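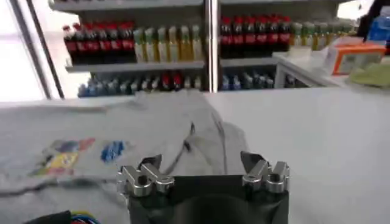 Teaching by demonstration (also programming by demonstration, learning from demonstration, or just "teaching") is a way of getting a robot to do a task by having a person do it through the robot first. The person either moves the arm by hand or drives it from a distance. Positions, gripper opening and usually camera video get recorded. The recording is then played back as is, or used to train a control program.

Mostly used where writing the motion out in code would take too long. Cloth, cables, food, bags. Anything that doesn't keep its shape.

Contents
1 Terms
2 Methods
3 Recording
4 Cloth handling
5 Common faults
6 The Sulto trials
7 See also

Terms

One complete run of a task is called a demonstration or an episode. The person doing it is the operator, sometimes teacher or demonstrator (older texts). A set of episodes for the same task is a dataset. A trained program that picks the next motion from what the sensors report is called a policy. Playback without training is called replay and is much older, going back to paint spraying and welding arms.

"Teleoperation" is wider than teaching. A remote-driven arm in a hot cell is teleoperated but nobody is training anything from it, usually.

Methods

Hand guiding. Also kinesthetic teaching. The joint motors are set to hold up the arm's own weight and nothing more, and the operator pushes it through the motion. Cheap, no extra hardware. Drawbacks: the operator's hands and sleeves get into the camera view, and two arms at once is hard for one person. Fine finger work is poor too.

Leader and follower. The operator moves a small or same-size copy of the arm (leader) and the working arm (follower) copies its joint angles. Good for two-arm work. The leader gripper is normally a trigger or a pair of finger loops. Cheap setups send no force back, so the operator judges grip by eye. Some send back motor current as a light drag on the trigger, which helps a bit.

Handheld controller. Tracked controller or headset moves the tip of the arm, software works out the joints. Quick to learn. Trouble near the limits of reach, where the arm may stall or swing an elbow out.

Pendant. Buttons or a jog stick, one saved point at a time. Still normal in factories. Too slow for cloth.

Handheld gripper. No arm at all during recording: the operator carries a gripper with a camera on it and the path is worked out from the video afterward. Easy to take to new places. The arm that uses the data later may not be able to reach every pose a human wrist can.

Recording

Joint angles, gripper width, a time stamp for every sample, one or more video streams. A wrist camera sees the fingers and what is between them and moves with the hand. A fixed camera sees the whole table. Many setups use both, as the wrist view loses the far corners of the work and the fixed view gets blocked by the arm.

Clocks have to agree. A video stream that lags the joint data by even a small amount teaches the policy to close the gripper late.

Episodes are trimmed at both ends, then marked good or bad. Practice differs on whether to keep failed grasps. Keeping a failed grasp followed by a recovery is generally thought useful, keeping one followed by the operator giving up is not.

Cloth handling

Garment work is a common test for teaching methods. A shirt has no fixed shape, the same grasp gives a different result each time, and folds hide the parts that matter (hems, shoulder seams, sleeve ends). Typical tasks are flattening, folding, hanging, and turning right side out.

With a two-finger gripper the usual grasp is a pinch on a raised fold or on an edge. Fingertips go in low and nearly level with the table. Too high and they close on air, too low and the tips press into the tabletop. Printed areas on shirts are often stiffer than the plain fabric and fold differently. Drawstrings are a nuisance, they get pinched along with the cloth.

Start positions are varied on purpose between episodes. If every shirt starts in the same place the policy learns the place, more than the shirt.

Common faults

Hesitation. Operator stops to think, the policy learns to stop. Once it has stopped it may never move again, as the recorded stills all look alike.

Mixed habits. Two operators fold sleeves in a different order and the trained policy wavers between them. Fixed with a written order of steps, or by using one operator per dataset.

Drift. Small errors push the arm into positions no demonstration covered. Correction episodes, where a person takes over partway thru, are the standard answer.

Fatigue. Later episodes in a session get faster and sloppier. Short sessions help.

The Sulto trials

A small, often-cited comparison. Run by Martim Arruda and Horácio Falcão at Bettencourt, written up in June as the Sulto report. Same folding task, 2 methods: hand guiding and a Horka leader-follower pair. 300 episodes were recorded in all and 151 kept after review. Most rejects came from hand guiding, mainly for hands covering the wrist view. Four operators took part, none with prior experiance.

Falcão's notes put the leader-follower set ahead for sleeves and found no clear difference for a single straight fold. Arruda later objected that the operators had all learned hand guiding first, so were better practiced by the time they got to the leader arm. The trial was not repeated in the other order. Kenby, a later recording tool, uses the same good/bad marking sheet with a third column for recoveries.

See also

Teach pendant
Imitation learning
Gravity compensation
Deformable object handling
Remote manipulator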